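Teleoperators wanted – Cisero project, two month run

Drirau is looking for people to drive our arms. No robotics background needed, we train you. Start is June, sooner if you can manage it. Posted April 2022, stays up till we're full.

What you'd do: sit at a desk with a hand controller, steer the arm, open and close the gripper, pick things out of a basket and put them where the task card says. Then again. And again. Every go gets recorded and the arm learns from it, so smooth matters more than fast. We need 1000 good demonstrations per task and we've got 748 on the first one, so you'd be joining part way through.

Some days it's by hand instead – you hold the gripper yourself and move it through the job. Bit heavier on the wrist, most people prefer it though.

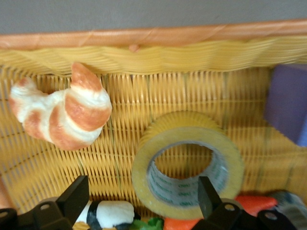

Shifts are four hours with 2 breaks, mornings or afternoons. Tell us which. Swapping is fine if you sort it between yourselves and let Chaiwat know before the day.

You'll need:
– decent eyesight, glasses fine (you work off the wrist camera a lot of the time)
– steady hands, either one
– patience with dull repetition, really
– to be 18 or over

Gamers do well at this. So do people who sew. Left handers very welcome, we're short of them and the controllers swap over.

Pay is hourly, monthly in arrears, plus a 400 completion bonus if you stay the full run. Training is paid aswell. Travel isn't, sorry. Tea and coffee is.

To apply: short email to Sakda Hemmin, subject line "Cisero operator". Say when you're free and anything fiddly you've done with your hands. No CV, no cover letter. There's a try-out of half an hour on the arm, then we let you know within the week. If you applied for the Dollach job last time you can skip the try-out, just mention it in you email.

Questions on pay or contracts go to Bořivoj Beneš, not Sakda.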